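Green Dish Soap, Green Mouthwash, Green Everything: How Color Changes What We Think We're Smelling
Final project report, Intro to Consumer Research

I got the idea for this project in the supermarket, which is probably where half the class got theirs. I was standing in front of the cleaning stuff and I realized I had already decided that the green ones smelled like apple or pine, and I hadn't opened a single cap! So my question was pretty simple. If you give people the same scent in different colors, do they tell you it's a different scent?

My plan was to do a survey first and then a small smell test. The survey went out in October through the dorm mailing list and the Jatix message board (thank you to everyone who shared it, even the person who shared it to their grandmother's gardening group). I got 319 answers, way more than the 200 I was hoping for. People saw a color name and had to type the first smell that came into their head. No list to pick from, just an empty box.

Green was the messiest color by far. Lemon yellow gave me lemon, lemon, lemon, but green was all over the place: mint, apple, cut grass, pine, cucumber, "hospital," and one very confident "frog."

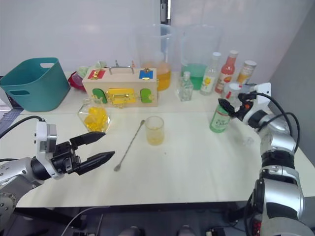 A green bottle on a white table.

The smell test was harder than I expected. I mixed one batch of water with a plain pear scent from Doso, a little craft shop near campus, and split it into jars. Then I added food coloring — green, yellow, pink, and one jar left clear. My roommate Omar did the pouring because my hands shake when I'm nervous, and I wanted the jars to match. We had 63 people come through in one afternoon, and each person smelled every jar and wrote down what they thought it was.

Hardly anyone said pear for the green jar. Apple won easily. The same liquid in pink turned into candy or strawberry, and the clear one got a lot of question marks and "is this water?" I loved reading these so much that I stayed up way too late typing them into the spreadsheet.

I also asked how strong each jar smelled on a scale from 1 to 7. The green jar got the highest average and the clear one got the lowest, even though it was all one batch. I had read that this kind of thing can happen, but it's different when you watch your own friends do it.

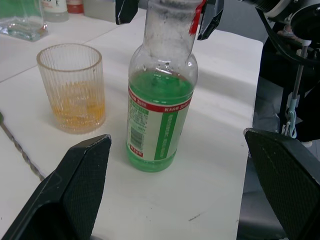 Danuta Sikora

Now the problems, and there are a few. I let people smell the jars in any order they liked, and most of them went straight for the pink one. By the time they got to clear, their noses were probably tired. I should have mixed up the order myself and written it down. Also, the room was next to Piątek, the coffee place, and by three o'clock everything smelled a bit like toast.

If I did it again I would use jars with lids and bring in a second scent, maybe something sharp like mint, to see if green helps people get it right when it really does match. I'd also like to try one group with their eyes closed. Omar has already said he'll pour again if I buy lunch.

The full list of survey answers is in the appendix, frog included.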